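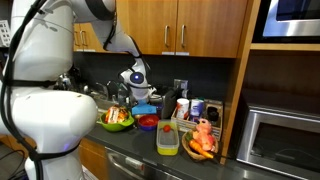

A dark gray countertop beneath wooden cabinets, with bowls, a lidded food container and a slatted crate.

The countertop is the most contested surface in the household. In April, the Ikberg Institute for the Home completed its review of 212 kitchens in the Grolham district, asking residents what they keep within reach and what they put away at the end of the day.

Crates and trays were the most common answer. Cups and canisters grouped in a slatted wooden crate can be lifted in a single movement when the counter is wiped. Bowls serve a similar purpose for packaged food waiting to be shelved, and color helps members of a household remember which bowl holds what. A lidded plastic container with a clear top remains the preferred choice for leftovers.

Residents were less settled on the matter of outlets. Many kitchens offer only one above the main work area, and the items placed in front of it tend to stay there. The Institute recommends keeping about 6 inches of counter clear on either side.

The full review is available at the Skundau reading room, which is open until 4 p.m. on Friday.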